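Bowls, Bears and Strawberries: the Breakfast Corner

I've been promising to put this little gallery up since November and I finally sat down with a cup of tea and did it! Everything on this page comes from the breakfast corner, the small table by the curtains that I've been fussing over (happily) all fall. If you've followed the table pages before, you know how I do it: pick a cloth first, then bowls, then stand back and move everything three times. The cloth won the argument again this time. I saw those bears and I was gone.

I've kept the notes short under each heading so you can get to the pictures. Scroll slowly, the colors are worth it.

## The full set on the cloth

Red, olive green and orange, all together on blue and white plaid! I was so nervous about the red one and now I can't imagine the table without it. It's the round one, sitting off on its own to the left, and the other two have those softened corners that make them look like they belong to the same family. Look between the red and the orange for the white bear with the pink cheeks - he's my favorite thing on the whole table, even half hidden behind a bowl.
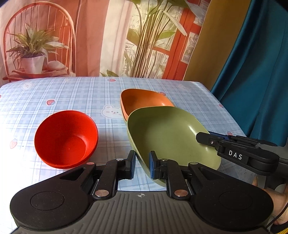 ## About the cloth

I get more mail about cloths than about anything else, so a few words on this one. It's from Ondlow, bought as an end piece, and I paid far too little for it. The plaid is quiet, light blue with white and some fine darker blue lines running through, and then there are strawberries dotted over it and those bear faces popping up in between. Strawberries and bears! It should be too much, and for a formal dinner I suppose it would be, but with plain bowls on top it just makes me smile every morning.

My tip if you're working with a busy cloth like this one is to keep the dishes in solid colors and leave a good bit of space between at least two of them. You paid for the pattern (even if you didn't pay much), so let some of it show. I crowd my tables terribly when I'm not careful, and I always end up carrying something back to the shelf.

I wash mine cool and hang it straight away. No ironing if you pull the corners out while it's damp.

## The green one, my workhorse

If you only ever buy one good bowl, get a big green one. It's wide and shallow, that soft squared shape holds so much more than you'd expect, and the olive goes with tomatoes, lettuce, noodles, peaches, popcorn, anything I've ever put in it. The inside is so smooth that it picks up a bright white shine near the rim whenever there's light to catch, and I love that against the darker line of the edge. Behind it you get the teal curtain too, and the printed backdrop with its plants and chair and red-orange woodwork. Green next to teal was Nuwan Dewan's suggestion and I owe him a pie for it.
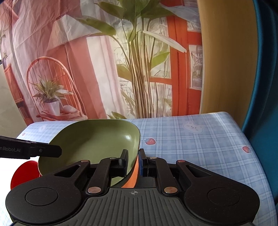 ## Curtains and backdrop

The teal curtain came first, years ago, from the big Wullutgate sale, and it has hung in 2 different homes with me. It has a bit of gloss to it, so it brightens that side of the corner. The mustard-brown panel was a leftover length that I hemmed myself (crookedly, please don't look closely). And the printed backdrop I fell for on sight, because it gives me a room full of plants that I can't forget to water!

I did try a white sheet back there for a week. It made the bowls look lost, and the cloth looked faded next to it. Back came the print.

## Small questions I've had already

- **Do the bowls stack?** I keep mine nested with a paper towel between them, biggest on the bottom. They take up hardly any shelf.
- **Would this work with white bowls?** I think so, but I'd keep one strong color in there. Red would be my pick.
- **Is there a matching napkin?** Not that I've found. I use plain blue ones from Lornier and they're close enough.
- **What goes in the red bowl?** Strawberries when they're good. Sugar cubes for company.

Next up is the window shelf, with the Pintér jars I keep mentioning, as soon as I've washed them and decided which way round they go. If you've got a fruit-and-animal cloth of your own, send me a picture - I'd love to see what you put on top of it.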